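The Steamer Test
Short fiction

The contract between Dirkholm and Ovusano ran to 14 pages, and the only clause anyone argued over was the definition of a completed chore. Dirkholm wanted it to mean that the food was on the plate. Ovusano wanted it to mean that a person coming into the kitchen would have nothing left to do.

I was the assessor. My employer, Hutchins, sent me to Prirnby in December with a form, a stopwatch and a room above a shop that sold boat paint. The form had a column for pass, a column for fail and a narrow one for remarks. By the end of the first week I was writing sideways in the margins of the remarks.

The machine had two arms and one job: lift steamed buns out of a steamer and set them on a plate. It was to attempt this until it had 1000 scored trials. Folding towels had been dropped from the schedule before I arrived. Nobody at Dirkholm would discuss towels. 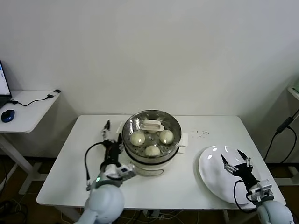
My difficulty was with the word "nothing". A bun has a soft skin. If two fingers close on it too hard they leave a dent, and the form did not mention dents. I asked Ovusano for a tolerance and was told to use my judgement. The load was three buns, one to the left of the basket, one to the right and one towards the front, with the big oval plate under the right gripper. Those were fair conditions. There were also crumbs on the table beside the steamer, and I spent a whole evening on the crumbs. A person would wipe them up without being asked. The machine had not been asked either. I entered the trial as a pass, crossed it out, and entered it again.

Dirkholm's position was that crumbs were a separate chore and could be quoted for separately. I put this to Ovusano by telephone. There was a long silence on the line, then the sound of a kettle.

At trial 678 I was alone in the building. The left arm held still and the right arm carried a bun across to the plate, put it down, and stayed where it was. The procedure allowed two minutes for a stall before the trial was void. I started the watch. At one minute and fifty seconds the fingers closed on the bun again, turned it so that the seam faced the wall, and let go.

I looked through the task description for anything about seams. I looked through the change log. Then I wrote "orientation corrected" in the remarks, which was inaccurate, as there was no correct orientation, and ticked the first column.

My landlady had left supper on the landing, under a cloth. It was cold by then. I ate it standing at the window, and when I had finished I washed the plate and dried it – and wiped down the sill, where I had dropped some bread.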